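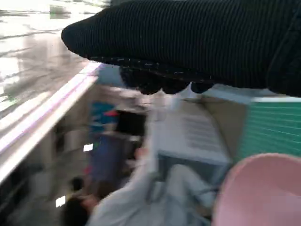 검색어를 입력하세요 검색

로봇 팔도 아침 체조를 해요!
브라메오가 일할 준비를 하는 방법

여러분은 아침에 일어나면 제일 먼저 무엇을 하나요? 기지개를 쭉 켜는 친구도 있고, 이불 속에서 발가락부터 꼼지락거리는 친구도 있을 거예요. 로봇 팔도 비슷해요. 전원을 켜자마자 물건을 휙휙 옮기면 좋겠지만, 그 전에 할 일이 꽤 많답니다. 오늘은 룰라벤 작업실에 사는 로봇 팔 '브라메오'를 따라가 볼게요. 브라메오를 돌보는 사람은 게타초 기디 아저씨예요. 아저씨는 기계를 고치고 맞추는 정비 기술자이고, 주머니에 늘 작은 육각 렌치를 넣고 다녀요.

브라메오는 어떻게 생겼을까?

여러분의 팔을 한번 움직여 보세요. 어깨가 돌아가고, 팔꿈치가 접히고, 손목이 빙글 돌지요? 브라메오에게도 그런 마디가 있어요. 이 마디를 '관절'이라고 불러요. 관절마다 모터가 하나씩 들어 있어서 컴퓨터가 "조금만 돌아!" 하고 신호를 보내면 딱 그만큼 돌아가요.

팔 끝에는 물건을 집는 부분이 있는데, 이름이 '그리퍼'예요. 영어로 '꽉 쥐다'라는 말에서 왔어요. 손가락이 두 개뿐인데도 연필, 지우개, 종이 상자를 척척 집어요. 두 손가락으로 얼마나 많은 일을 할 수 있는지 궁금하면 엄지와 검지만 써서 책가방을 싸 보세요. 생각보다 잘될 거예요! (양말 신기는 조금 어려워요.)

손목에는 작은 카메라가 달려 있어요. 사람은 눈이 얼굴에 있지만 브라메오는 눈이 손목에 있는 셈이지요. 팔이 움직이면 눈도 같이 움직여요. 그래서 브라메오가 보는 세상은 자주 기울어지고, 빨리 움직일 때는 흐릿하게 번지기도 해요. 스마트폰을 손에 쥐고 팔을 빙빙 돌리면서 동영상을 찍어 보면 어떤 느낌인지 금방 알 수 있답니다.

첫 번째 준비: 켜기 전에 눈으로 살펴보기

게타초 아저씨는 전원 버튼부터 누르지 않아요. 먼저 팔 둘레를 천천히 한 바퀴 돌아요. 바닥에 떨어진 나사가 있는지, 팔이 지나갈 자리에 컵이나 의자가 놓여 있는지 보는 거예요. 로봇 팔은 생각보다 힘이 세서, 길목에 있는 컵은 그냥 툭 밀어 버리거든요.

그다음은 전선이에요. 브라메오의 전선은 어깨에서 손목까지 팔을 따라 길게 이어져요. 팔이 굽을 때마다 전선도 같이 굽어요. 이어폰 줄을 같은 자리에서 자꾸 꺾으면 속이 끊어져서 소리가 안 나는 것, 겪어 본 친구가 있지요? 로봇 전선도 똑같아요. 아저씨는 손가락으로 전선을 살살 훑으면서 꺾인 곳이나 벗겨진 곳을 찾아요. 지난번 전선은 브라메오가 2197시간 일했을 때 새것으로 갈았어요.

마지막으로 빨간 비상 정지 버튼을 확인해요. 누르면 로봇이 바로 멈추는 버튼이에요. 이 버튼은 사람이 금방 손을 뻗을 수 있는 곳에 있어야 하고, 앞을 가리는 물건이 있으면 안 돼요. 아저씨는 아침마다 한 번씩 꾹 눌러서 정말로 멈추는지 시험해 봐요.

두 번째 준비: "내 팔이 지금 어디 있지?"

자, 이제 전원을 켜요! 그런데 브라메오는 아직 물건을 집지 않아요. 먼저 '원점'으로 가요. 원점은 로봇이 모든 움직임을 재기 시작하는 출발점이에요. 자에 있는 숫자 0과 같다고 생각하면 돼요. 0이 어디인지 모르면 길이를 잴 수 없잖아요. 브라메오도 출발점을 알아야 "여기서 오른쪽으로 한 뼘" 같은 명령을 제대로 따를 수 있어요.

원점에 도착하면 체조 시간이에요. 관절을 하나씩 천천히 돌려요. 어깨, 팔꿈치, 손목, 그리고 손가락을 벌렸다 오므렸다! 게타초 아저씨는 이때 가만히 귀를 기울여요. 건강한 모터는 '위잉' 하고 고른 소리를 내요. '드르륵'이나 '끼익' 하는 소리가 섞이면 아저씨는 체조를 멈추고 그 관절부터 들여다봐요. 나사가 헐거울 때도 있고, 기어에 바르는 윤활유가 모자랄 때도 있어요. 자전거 체인에 기름이 마르면 삐걱거리는 것과 같은 까닭이에요.

세 번째 준비: 눈과 손을 맞추기

이 부분이 제일 재미있어요! 한쪽 눈을 감고 두 손에 연필을 하나씩 쥔 다음, 연필 끝끼리 맞대어 보세요. 어때요, 자꾸 빗나가지요? 눈으로 본 자리와 손이 가는 자리가 조금 어긋나기 때문이에요. 로봇도 카메라가 아주 살짝만 돌아가 있으면 물건 옆의 빈 곳을 꼭 집어 버려요.

그래서 '보정'이라는 일을 해요. 보정은 틀어진 것을 바르게 맞춘다는 뜻이에요. 아저씨는 검은 칸과 흰 칸이 번갈아 그려진 판을 책상 위에 놓아요. 체스판을 닮았어요. 컴퓨터는 칸 하나의 크기를 미리 알고 있답니다. 브라메오가 이쪽저쪽에서 판을 찍으면 컴퓨터가 사진들을 견주어서 "카메라는 손목에서 이만큼 떨어져 있고, 이만큼 기울어져 있구나!" 하고 계산해 내요. 판을 정면에서만 찍으면 잘 안 돼요. 위에서도 찍고, 옆에서도 찍고, 비스듬히도 찍어야 해요.

보정이 끝나면 시험을 봐요. 책상 위에 나무 블록을 올려놓고 브라메오에게 집으라고 시켜요. 한 번에 집으면 합격! 블록 모서리를 건드려 넘어뜨리면 카메라 나사를 다시 조이고 처음부터 찍어요. 게타초 아저씨는 재시험이 나와도 투덜거리지 않아요. 콧노래를 부르면서 판을 다시 올려놓지요.

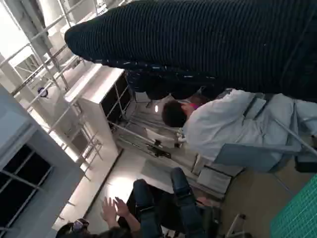 난간과 선반장, 의자가 있는 작업실이에요. 오른쪽 아래에 초록색 눈금 매트가 보이나요?

눈금 매트는 어디에 쓸까?

가는 줄이 바둑판처럼 그려진 매트를 학교 미술실에서 본 친구도 있을 거예요. 원래는 종이를 칼로 자를 때 책상이 긁히지 않게 까는 물건이에요. 로봇을 돌보는 사람들에게도 참 쓸모가 많아요. 줄이 그어져 있으니 물건을 어제와 똑같은 자리에 놓기 쉽거든요. 룰라벤에서는 나사를 풀 때도 매트를 써요. 손목에서 나온 나사는 이 칸, 손가락에서 나온 나사는 저 칸에 놓으면 나중에 헷갈리지 않아요. 장난감을 분해했다가 나사가 하나 남아서 당황한 적이 있다면 이 방법을 꼭 써 보세요!

브라메오의 손가락이 미끄러운 날

어느 날 브라메오가 플라스틱 병을 자꾸 떨어뜨렸어요. 집고, 들어 올리고, 스르륵. 또 집고, 또 스르륵. 카메라도 멀쩡하고 모터 소리도 좋았어요. 무엇이 문제였을까요?

게타초 아저씨는 손가락 안쪽을 만져 보았어요. 브라메오의 손가락에는 말랑한 고무 덮개가 씌워져 있어요. 덮개에는 가느다란 홈이 나 있는데, 운동화 바닥의 무늬처럼 물건을 꽉 붙잡아 줘요. 그런데 그 홈이 닳아서 반질반질해져 있었어요. 오래 신은 운동화를 신고 복도를 달리면 미끄러운 것과 같지요.

덮개를 가는 순서는 이래요.

1. 전원을 끄고, 다른 사람이 켜지 못하게 스위치에 자물쇠를 걸어요.
2. 손가락 뒤쪽의 작은 나사를 풀어 매트 위에 놓아요.
3. 낡은 덮개를 끝에서부터 살살 벗겨요.
4. 손가락에 묻은 먼지를 마른 천으로 닦아요.
5. 새 덮개를 씌우고 나사를 조여요. 너무 세게 조이면 덮개가 울퉁불퉁해져요.
6. 자물쇠를 풀고 전원을 켠 다음, 손가락을 여러 번 벌렸다 오므려 봐요.

새 덮개는 브라스티아라는 부품 가게에서 왔어요. 주문할 때는 '87번 덮개'라고 말하면 돼요. 덮개를 바꾼 브라메오는 플라스틱 병을 들고 끄떡도 하지 않았어요. 만세!

덮개를 갈고 나면 쥐는 힘도 다시 맞춰야 해요. 새 고무는 조금 더 두툼해서 손가락이 예전보다 빨리 물건에 닿거든요. 아저씨는 단단한 블록, 병, 스펀지를 차례로 집게 해 보면서 힘을 조절해요. 스펀지가 납작하게 찌그러지면 힘이 너무 센 거예요. 여러분이 달걀을 쥘 때와 야구공을 쥘 때 손에 주는 힘이 다른 것처럼, 로봇에게도 물건마다 알맞은 힘을 알려 줘야 해요.

로봇에게도 일기장이 있어요

룰라벤 작업실 선반에는 두꺼운 공책이 꽂혀 있어요. 겉장에는 '나이두'라고 쓰여 있는데, 공책을 만든 회사 이름이에요. 그런데 다들 공책을 그냥 나이두라고 불러요. "나이두에 적었어?" 하고 물으면 "정비 일기 썼어?"라는 뜻이랍니다.

일기에는 이런 말이 적혀 있어요.

2019년 3월 11일. 일한 시간 3188시간. 손가락 덮개 교체. 카메라 보정 다시 함. 손목에서 나는 소리 좋음. 다음 점검은 3288시간. 게타초.

아주 짧지요? 그래도 중요한 것은 다 들어 있어요. 다음에 손가락이 또 미끄러워지면 이 날짜를 찾아보고 덮개를 얼마나 오래 썼는지 알 수 있어요. 그리고 '3288시간'이라고 적어 두었으니, 브라메오가 앞으로 100시간을 더 일하면 잊지 않고 다시 살펴볼 수 있지요.

로봇 곁에서 지키는 약속

로봇 팔을 구경할 기회가 생기면 정말 신날 거예요! 그럴 때 꼭 지킬 약속이 있어요. 바닥에 그어진 선 안으로 들어가지 않아요. 멈춰 있는 로봇도 만지지 않아요. 잠깐 기다리는 중일 수도 있거든요. 긴 머리는 묶고, 목도리나 늘어진 끈은 풀어서 가방에 넣어요. 궁금한 것이 있으면 옆에 있는 어른에게 마음껏 물어보세요. 게타초 아저씨가 가장 좋아하는 질문은 "이건 왜 이렇게 생겼어요?"래요.

집에서 해 보기: 나도 보정 기술자

준비물은 종이, 자, 연필, 동전, 그리고 친구 한 명이에요. 종이에 자로 줄을 그어 바둑판을 만들고 가로줄에는 숫자, 세로줄에는 글자를 적어요. 친구는 눈을 감고 로봇이 되어 손가락을 종이 한쪽 모서리에 올려요. 거기가 원점이에요. 여러분은 바둑판 위에 동전을 놓고 "오른쪽으로 세 칸, 위로 두 칸"처럼 말로만 길을 알려 줘요. 친구의 손가락이 동전에 닿으면 성공!

한 번 성공했다면 이번에는 종이를 살짝 돌려놓고 똑같이 말해 보세요. 친구의 손가락은 어디로 갔나요? 카메라가 틀어진 로봇에게 바로 그런 일이 생긴답니다. 얼마나 빗나갔는지 자로 재어 보고, 어떻게 말을 바꾸면 동전에 닿을지 친구와 함께 찾아보세요.

낱말 풀이

관절: 팔이 굽거나 돌아가는 마디
그리퍼: 로봇이 물건을 집는 손
원점: 로봇이 움직임을 재기 시작하는 출발점
보정: 틀어진 것을 바르게 맞추는 일
윤활유: 기계가 부드럽게 움직이도록 바르는 기름
비상 정지 버튼: 위험할 때 로봇을 바로 멈추는 버튼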